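Three months on the sorting bench

The second gripper cell at Lotenus went live in May, and I have put off writing about it until I had something to say beyond the throughput number. The throughput number is on a slide somewhere. It is fine. What I have been tracking is what the people on the bench do now compared with what they did in the spring, and that has moved further than I expected.

Background, for readers who came in from the fixture posts. We do incoming inspection of dried botanicals: bark, seed, small pods, and a lot of material that gets called "stick" on the intake sheet. A sample goes on a pale surface, foreign matter is picked off, and what was picked off is classed and logged. Until this year that was hand work with tweezers, two shifts, five people per shift. The job is tedious and hard on the neck. It also takes skill, and the process documents never captured much of it.

The arm now does the first pass. The supplier, Gekitz, delivered it with hard plastic fingers that were acceptable on pods and poor on anything thin. A thin piece on a flat surface offers very little to grip. The fingers close, the piece rolls or shoots sideways, and the arm goes back for it. Our retry limit is 3, after which the item is flagged and a person takes it.

Khang Châu, who had eleven years on the tweezers before he moved to the cell, watched this for one shift and asked for felt, glue and tape. His argument was that the tweezers he liked best had worn, slightly rough ends, and that new ones always went to the bottom of the drawer. We tried four tip materials. The fuzzy gray ones stayed on. The blue wrap on the fingers came in with the same round of changes and is replaced when it gets loose, or some time after.

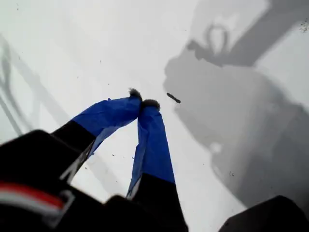 Fingers closed beside a small dark piece. Wrap due for replacement.

With the soft tips, flagged items on thin material dropped enough that we stopped staffing the overflow tray as its own position. I want to be precise about what that means. One position per shift disappeared from the roster. No one was let go, but the person who would have stood there stands elsewhere, and the next time somebody leaves, I do not expect the post to be filled. Management has been fairly open about this. It was in the project request from the start, under savings, in a table.

The work that remains splits three ways.

Exception handling. The arm flags, a person decides. This is the part of the old job that needed judgment, with the easy picks taken out. Thoa Trương pointed out in the second week that the easy picks were also where people rested. A shift of nothing but hard calls is more tiring than the old mix, even with fewer total items. Her class error rate went up late in the shift, and so did everybody else's once we looked. We now rotate off exceptions every two hours. The rotation was not in the plan and it eats part of the saving.

Tip and wrap care. Felt picks up dust and resin. A loaded tip sheds specks back onto the surface, and the vision system then dutifully reports the specks as foreign matter. The surface gets wiped between lots, the tips get brushed at the same time, and the wrap gets looked at. None of this had a time allowance at first. It has one now, 4 minutes per changeover, which is realistic if the tips only need brushing and optimistic if one has to be glued.

Teaching. This one is the largest change. Operators record corrections when the arm makes a bad approach, and the corrections go into the next update. We reached 2299 of them before the last update. Some operators like the work. Others see clearly that they are writing down their own skill for the company, at the same hourly rate as picking. I have raised the rate question twice. The answer so far is that a grade review is scheduled.

On lighting: the arm throws a large soft shadow over its own working area, and a dark piece in shadow scores lower confidence than the same piece in the open. A second light from the opposite side gave us doubled shadow edges and more false picks, so it was removed. Ninh, the line we share the building with, has a diffuser panel we may borrow. If that happens I will post the before and after confidence plots.

Open items, mostly for my own reference:

Tip life is still logged by date. It should be logged by closures.

The flag tone at the exceptions station is the same pitch as the Sasport label printer fault. People have stopped reacting to either one. Request is in to change ours.

New hires since May have never done a full shift with tweezers. Khang thinks they should do 5 before going on exceptions, and I agree with him. The training plan currently says none. The next revision is mine to draft, so that line will change, and then we will see whether it survives approval.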